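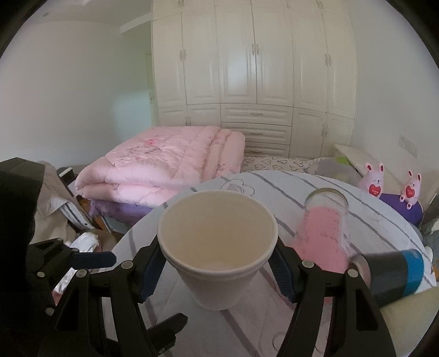 Replacement finger pads for the Grerkico hand gripper (sold as a pair)

Hello again from the Plovance shop. If you own a Grerkico and your cups have been sliding out at odd moments, please read this page before you buy, as you may be owed a free pair.

I've been selling these hand-held grippers for a while now, mostly to people who collect grasping data in ordinary homes, and I was very pleased with myself until November. Then Moataz Lamrani rang me on a Saturday morning to say his had started dropping things. Paper cups, foam cups, anything light with a tapered side. He'd close the jaws, lift, get a decent height off the bed and down it went. I told him (sorry, Moataz) that he was squeezing too hard.

He wasn't! A pad had come unstuck along its back edge. You couldn't tell by looking, because it sat perfectly flat until there was a load on it, and then it crept forward and took the cup with it. We'd changed to a quicker adhesive on one batch and it didn't like being flexed. Moataz's pads let go after 1,017 grips, which I know only because he keeps a tally, bless him.

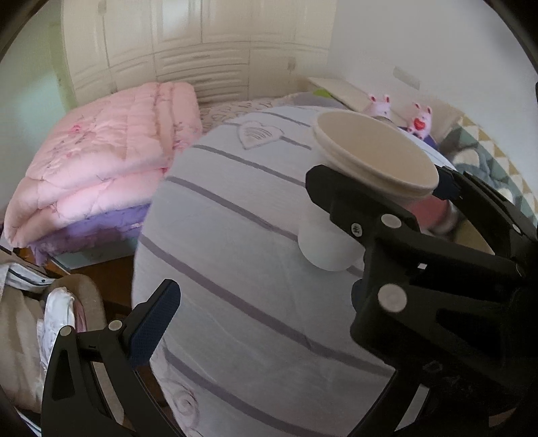 Soft things are the worst for it, by the way. When you press down into a pillow or a thick quilt the tips get shoved sideways as well as back, and that sideways push is what peels the glue. On a hard worktop you might never notice the fault at all.

So what's changed? The new pads are glued and also held by a small lip that hooks round the fingertip. Olumide Abubakar drew the lip for us and then ran a pair through 2,000 grips on our bench rig, and neither pad had shifted when he took them off. I'd still check yours now and then: open the jaws, put your thumb on each pad and push towards the tip. Any movement, stop using it.

Please don't superglue the old ones back on. I did, and it went hard, cracked, and left a sharp ridge that caught my finger. Keep glass out of the jaws too until you've swapped, even if the pads feel fine.

What you get: 2 pads, the adhesive strips and a cleaning wipe. Fits the Grerkico only. It won't fit the Bredus, whose fingertips are narrower.

Fitting takes a few minutes, then leave the jaws open overnight for the glue to set.

If your pads have a plain back with no lip, send me your order number through the contact form and I'll post you a pair free of charge, no need to return the old ones.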